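Ticket: Plekevora perception node, late frames and wrong grasp pose
Project: Lanz cell, Flelton
Status: open
Priority: normal

Summary
After the update in April the grasp pose from the wrist camera arrives too late. The arm goes to the place where the object was seen earlier in the movement, and the fingers close beside it. When the arm moves slowly, the error is small.

What I expected
The pose node should take the newest frame and throw the older ones away. This is how it worked before the update.

What I have checked
1. The camera clock and the controller clock agree. I compared them at 09:15 and again after lunch.
2. The calibration file is the same as before, byte for byte.
3. I set the exposure to fixed. With automatic exposure the shutter stays open longer, and fast movements over the tabletop give frames where the wood grain runs together and the reflections spread.
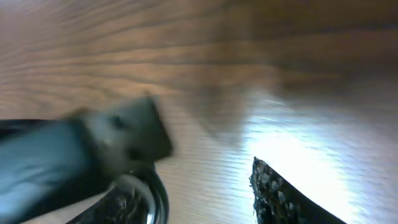

4. I played back one recorded session of 1,265 frames with the arm switched off. The pose node fell behind after the first 200 frames and did not catch up. So the fault does not need the real arm, and anybody can repeat it from the recording.
5. I lowered the blur threshold, so more frames are rejected before the pose step. The delay became smaller, but then the planner sometimes waited for a pose and stopped with a timeout.

In the settings I found that the queue length is now 40. In our old settings it was 3. I did not change this value myself and I cannot find it in the release notes. Perhaps the update writes its own default over the local file.

I also have a question about the planner. For the cardboard box we use the walls as collision planes, but the cables are not in the model. If the pose is late, is the clearance check made with the old arm position or with the present one? I could not see this from the log. 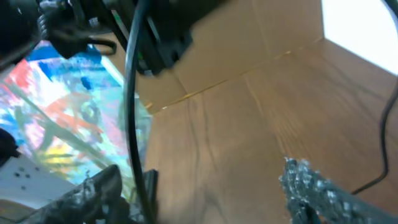 Drovon support: Thank you for the clear report. The clearance check uses the present joint positions, but the target comes from the pose message, so a late pose gives a correct check for a wrong target. Please set the queue length back to 3 in the local file, restart the pose node and play the same recording again. Please also attach the start-up log, where the node prints which settings file it has loaded.

Reply from Flelton: I will do it this afternoon and attach both logs. I will leave the blur threshold at the old value, so that only one thing is changed.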